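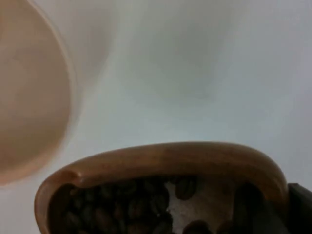
2021-10-22 – notes, good practice session, second slot after Fatima

Start with the claim on the Reltberg flyer: "safe around food." Read it out slowly. Ask the room what it means. Wait. Last time I got two answers, and they didn't agree.

Point one. A food-grade certificate covers a material. It says very little about the joint where crumbs collect, or the screw someone replaced in April with whatever was in the drawer. Ask for the cleaning procedure. If it's one line long, be suspicious.

Point two, force limits. Vendors love a number. Cirkeo quotes up to 22 newtons and stops there. At what speed? Measured where on the finger? A coffee bean and a thumb are different problems, and the rule we wrote at Okafor treats them as the same one. I voted for that rule. Say so.

(Skip the history of the standard if we're behind.)

Point three, test reports. "100 successful picks" – I want to see the failures too. Who decided what counted as a pick? Does a dropped bean go in the log, or does somebody sweep it up and start over? Ifeanyi's proposal: the person who tunes the gripper doesn't score the run. Cheap, dull, and I've seen it done at one site, Gitadport.

Expect pushback here about small teams. Fair enough. Swap scorers for an afternoon, then.

Point four, checklists. I'm not against them. I am against the kind that gets filled in at the end of the day from memory – all ticks, same pen. Show the blank form, then ask who in the room has done this. Put my own hand up.

Questions. If the certification one comes up again, pass it to Fatima.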